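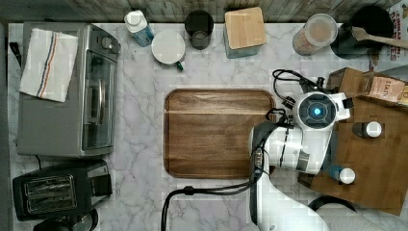

How do I get white rings out of an oiled wooden tray?

Asked by Yusri Mangundap, Nov 2, 2024

I bought a large serving tray from a shop in Lullcombe in May. The label said it was finished with oil, not varnish. We use it for mugs in the evening and it now has several pale rings on it, plus one darker one where a plant pot stood for a week. I have tried washing-up liquid and a damp sponge, which took off some grease but left the rings. Can I sand it without ruining it, and what should I put on afterwards? I already have half a tin of linseed oil in the shed but it is quite old.

hattie_m
Rub mayonnaise on it and leave overnight. Worked on my mum's coffee table.

Corran Bexley
The pale rings are moisture in the finish and should come out fairly easily. Let the tray dry indoors for 5 days, standing on its edge, away from the radiator. Some of them may fade without any more work.

For what is left, use 200 grit paper wrapped round a cork block and go with the grain. Do the whole surface, or you will end up with light patches. Wipe off the dust with a barely damp cloth and let it dry again.

The dark ring is a different matter. If the pot was metal or had a metal saucer it is probably an iron stain, and sanding may not reach the bottom of it. Oxalic acid crystals will shift it. Wear gloves, follow the packet and rinse well.

I wouldn't use the old linseed. If it has a skin on it or smells sour it will stay sticky. Food-safe mineral oil is fine for a tray. Put on a thin coat, wait 60 minutes, wipe off everything that hasn't soaked in, and repeat the next day.

If you do use linseed, lay the rags out flat outdoors to dry. Don't screw them up and bin them, they can catch fire.

pdl34
Agree with most of that, but check it is solid wood first. If it's veneer, sanding can go straight through. Look at the end of a handle or the underside of the rim and see if the grain carries on round.

Yusri Mangundap
It is solid, I checked underneath. The saucer was tin, so I will order the crystals.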